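농산물 진열대

농산물 진열대는 채소와 과일을 포장하지 않은 상태로, 또는 간단히 묶은 상태로 펼쳐 놓고 판매하기 위한 매장용 가구이다. 청과 진열대, 야채 매대라고도 한다. 슈퍼마켓의 청과 코너, 재래시장의 점포, 농가 직판장에서 널리 쓰이며, 실내 전시장이나 교육용 모의 매장에 설치되기도 한다. 냉장 장치가 달린 것은 보통 냉장 쇼케이스로 따로 분류하고, 좁은 의미의 농산물 진열대는 전원을 쓰지 않는 상온용 가구를 가리킨다.

개요

진열대의 기본 구성은 상품을 담는 칸, 칸을 받치는 틀, 손님 쪽을 향한 전면 판, 바닥에 닿는 다리 또는 받침으로 나뉜다. 칸은 손님 쪽으로 기울어진 것이 많다. 기울기가 있으면 뒤쪽의 상품까지 눈에 들어오고 손이 닿기 쉽지만, 지나치게 가파르면 둥근 과일이나 감자류가 앞으로 굴러 내린다. 이 때문에 칸의 앞쪽에는 턱이나 난간을 둔다.

설치 장소의 바닥도 진열대의 구조에 영향을 준다. 타일이나 콘크리트 바닥에서는 물청소를 염두에 두고 다리를 금속으로 만들며, 카펫을 깐 실내에서는 하중이 한곳에 몰리지 않도록 넓은 받침을 쓰는 편이다.

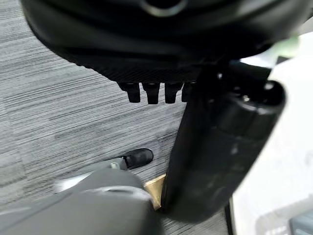

바닥이 고르지 않은 곳에서는 높이 조절 나사가 달린 다리를 사용하고, 여러 대를 한 줄로 이을 때는 옆 진열대와 윗면의 높이를 맞춘 다음 연결 철물로 고정한다. 이동이 잦은 행사용 진열대에는 바퀴를 달지만, 무거운 채소를 올릴 때는 바퀴를 잠그거나 떼어 낸다.

재료

틀과 칸에는 목재, 강재, 합성수지가 쓰인다. 목재 진열대는 농산물의 색이 두드러져 보이고 표면이 부드러워 상품에 흠이 덜 생긴다. 대신 물기를 오래 머금으면 뒤틀리거나 곰팡이가 슬 수 있다. 칸의 바닥은 판으로 막기보다 살을 일정한 간격으로 대어 공기가 통하게 하는 경우가 많다. 흙이나 떨어진 잎이 살 사이로 빠지므로 그 아래에 받침판을 끼워 두었다가 비운다.

강재는 다리와 난간, 모서리 보강에 주로 쓰인다. 합성수지는 가볍고 씻기 쉬워 칸 안에 넣는 상자나 깔개의 재료로 적합하다. 전면 판은 하중을 받지 않는 부분이어서 장식의 여지가 크다. 홈을 파서 줄무늬를 넣거나 점포의 이름을 새기기도 하고, 계절에 따라 갈아 끼울 수 있게 만든 것도 있다. 지스우드(Jiswood)의 목재 진열대는 전면 판을 떼어 낼 수 있는 구조이며, 스텔포트(Stelport)의 제품은 강재 틀에 나무 칸을 얹는 방식이다. 지스우드의 칸 하나는 최대 40킬로그램까지 실을 수 있다.

단의 구성과 배치

진열대는 한 단으로 된 평대와 두 단 이상으로 된 계단식으로 구분된다. 계단식에서는 대체로 작고 가벼운 품목을 위에, 크고 무거운 품목을 아래에 둔다. 고추, 여주, 오이처럼 한 손에 잡히는 열매채소는 윗단에 어울리고, 배추와 무, 호박은 아랫단에 놓아야 들고 내리기 쉽다. 무거운 품목이 아래에 있으면 진열대의 무게 중심도 낮아진다.

길쭉한 채소는 한 방향으로 나란히 눕힌다. 여주는 표면의 돌기가 눌리면 그 자리부터 무르기 시작하므로 여러 겹으로 쌓지 않는다. 배추는 밑동이나 잎끝의 방향을 맞추어 눕히거나 비스듬히 세우며, 겉잎은 떨어지기 쉬워 수시로 정리한다. 잎채소는 마르기 쉬우므로 바람이 직접 닿는 자리를 피한다.

이웃한 칸에는 색이 다른 품목을 두는 것이 일반적이다. 붉은 고추 옆에 푸른 잎채소를 놓는 배치가 대표적이며, 비슷한 색이 이어지면 품목의 경계가 흐려져 손님이 상품을 잘못 집는 일이 늘어난다.
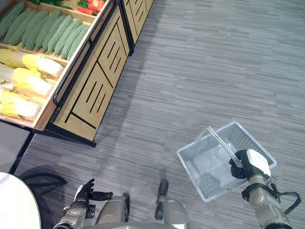 색보다 쓰임새를 먼저 따져야 한다는 의견도 있다. 트루머(Trummer)는 매장 안내서에서 김치 재료는 색과 관계없이 한 줄에 모으는 편이 낫다고 하였는데, 배추를 고른 손님이 고추와 파를 찾아 통로를 되돌아가는 불편이 줄어든다는 것이다. 같은 안내서는 여주처럼 찾는 사람이 한정된 품목의 경우 칸을 넓게 잡지 말고 적은 양을 자주 채우라고 권한다.

통로와의 관계

같은 모양의 진열대를 통로를 따라 이어 놓으면 전면 판이 한 줄의 벽처럼 보인다. 통로의 폭은 장바구니를 든 두 사람이 비켜 갈 수 있는 정도를 기본으로 하고, 카트를 쓰는 매장에서는 더 넓게 잡는다. 모퉁이에 놓는 진열대는 모서리를 둥글게 하거나 보호재를 댄다.

장바구니는 손님이 진열대에서 고른 농산물을 계산대까지 옮기는 데 쓰인다. 합성수지로 만든 것이 흔하며, 통로 입구 외에 진열대 가까이에도 비치하면 무거운 채소를 고르는 손님에게 편리하다. 배추나 무를 담을 때는 바닥에 먼저 깔고 고추나 잎채소를 위에 얹는다.

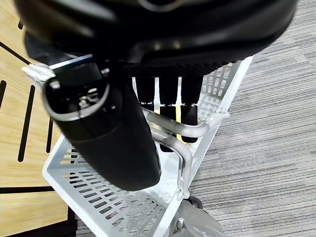 밝은 회색 플라스틱 바구니

바구니의 바닥에는 흙과 잎 조각이 쌓이기 쉽다. 사용한 바구니는 한곳에 모아 씻고, 물기를 뺀 다음 겹쳐 둔다. 손잡이가 접히는 제품은 겹쳐 쌓을 때 손잡이를 모두 바깥쪽으로 젖힌다.

관리

칸은 영업이 끝난 뒤 비우고 마른 솔로 살 사이를 쓸어 낸다. 파모수스(Pamosus)의 관리 지침에서는 목재 칸을 물로 닦은 경우 24시간 동안 그늘에서 말린 뒤 상품을 올리도록 정하고 있다. 기온과 습도가 높은 8월에는 칸 밑의 받침판을 더 자주 비운다. 난간과 다리의 나사는 진열대를 옮길 때마다 다시 조이고, 갈라진 살은 가시가 일어나 상품과 손을 상하게 하므로 바로 교체한다.

목재 표면의 칠이 벗겨지면 고운 사포로 다듬은 뒤 식품 접촉이 가능한 도료를 바른다. 전면 판의 홈에 낀 먼지는 젖은 천보다 부드러운 솔로 제거하는 것이 좋다.

같이 보기

냉장 쇼케이스
평대
장바구니
청과물 도매시장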